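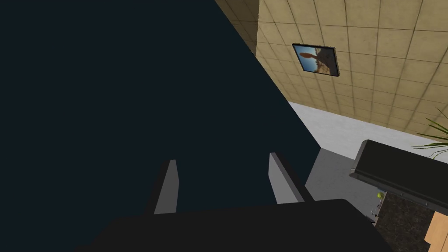 Dos pinzas grises abiertas sobre fondo azul marino.

Ommont abre su reto de lectura de febrero

El club de lectura Ommont ya tiene abierto el enlace para las reseñas de febrero. Tema del mes: novela de viajes. Se apuntaron 351 lectores, 210 de ellos nuevos, y la lista sigue creciendo.

Mismas reglas que en enero. Libro de más de 200 páginas, reseña propia, un solo enlace por título. Los audiolibros tambien valen - los relatos sueltos, no.

De momento gana por goleada «La aduana de Plenardale», de Ludivine Masson, con 8 reseñas. Casi todas buenas. Araba Essien le pone un pero: el final, demasiado rápido. Gadisa Mamo va por su segunda relectura y promete texto largo.

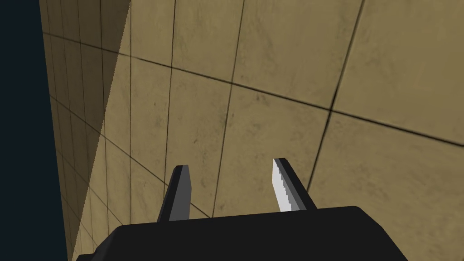 Sorteo y plazos

La editorial Suditz regala un lote a quien complete el reto. El viernes se cierra la inscripción, a las ocho de la tarde. Los enlaces se pueden subir hasta fin de mes. Dudas, en los comentarios - responde Ruoxi Fu, que lleva la pagina este mes.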